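## 4. The Linine simulation kit in use

We now turn to the part of the Linine kit that surprised us most. The box holds a parallel gripper, a controller and the usual cables, and all of these have been reviewed well elsewhere. Far less has been written about the simulator that comes with it, and after a long February spent almost entirely inside it we think it deserves a section of its own.

### 4.1 Setting up

Installation took one of us (working alone, on an ordinary office desktop) less than a morning. The kit ships with a small set of rooms, each of which can be stretched, repainted and refilled from a plain settings file. We used three of them: Pivthorpe, Bretside and the much larger Hennessy. Every room can be loaded with or without objects, and we found the bare versions far more useful than we had expected. A new user can move the arm freely, get a feel for the wrist joints, and learn how the wrist view behaves before there is anything to knock over.

That wrist view is, for us, the best thing in the package. It follows the gripper through every roll and pitch, so the operator sees the room from where the fingers are. Walls tilt, corners swing past, and it takes a little while to stop leaning in one's chair! Figure 3 was rendered with the wrist rolled and pitched upward and the fingers open. 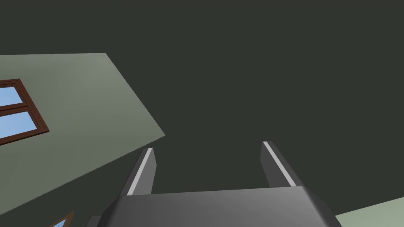

Can a policy trained in the simulator be moved to the real gripper without retraining? For simple reaching and grasping it can, provided the camera mount is calibrated first; for tasks with soft or heavy objects we would still plan on a short round of extra training on the hardware.

**Figure 3.** Wrist view from the Linine simulator, gripper open, with part of a wall and its brown-framed windows to the left.

### 4.2 What we ran

We recorded 300 episodes in total, divided unevenly between the three rooms because Hennessy was slow to load at first and we kept drifting back to the smaller ones. An episode began with the arm in its rest pose and ended when the target had been lifted clear of its support or 20 seconds had passed. Start poses were drawn at random within the limits given in the manual. We made no attempt to tune the contact settings, as we wanted to know what a buyer would get on the first day.

The results were very encouraging. Only 17 episodes had to be thrown away, and 13 of those came from a single mistake of ours: a joint limit typed in degrees where the file expected radians. The remaining four ended with a finger sunk into the edge of a support. We sent these to the supplier with the log files attached and had a useful reply, although the fault is still present in the version we tested.

### 4.3 Working with the wrist view

Operators who had only ever used a fixed overhead camera needed some practice. Hrefna Hallgrímsson, who carried out most of the recording, kept both views open for her first few sessions and then closed the overhead one for good, having found that it pulled her eye away from the fingers at just the wrong moment. Her later episodes are noticeably smoother, with fewer small corrections close to the target.

Two details of the software helped here. The playback tool lets the user step through an episode with the joint values beside the view, and any step can be saved as a new start pose. We used this constantly. It meant that an awkward approach could be tried again from the same point, as often as we liked, and compared with the earlier attempts.

We would have liked a horizon marker. When the wrist is turned well away from level it is easy to lose track of which way is down, and the plain surfaces of the rooms give little help. A thin line, switched on from the menu, would be enough. The rooms could also do with more varied lighting; the settings file allows one lamp per room, and shadows cannot be softened.

Neither point dampened our liking for the kit. The training runs described in Section 5 use the recorded episodes exactly as the simulator saved them, with the discarded ones left out.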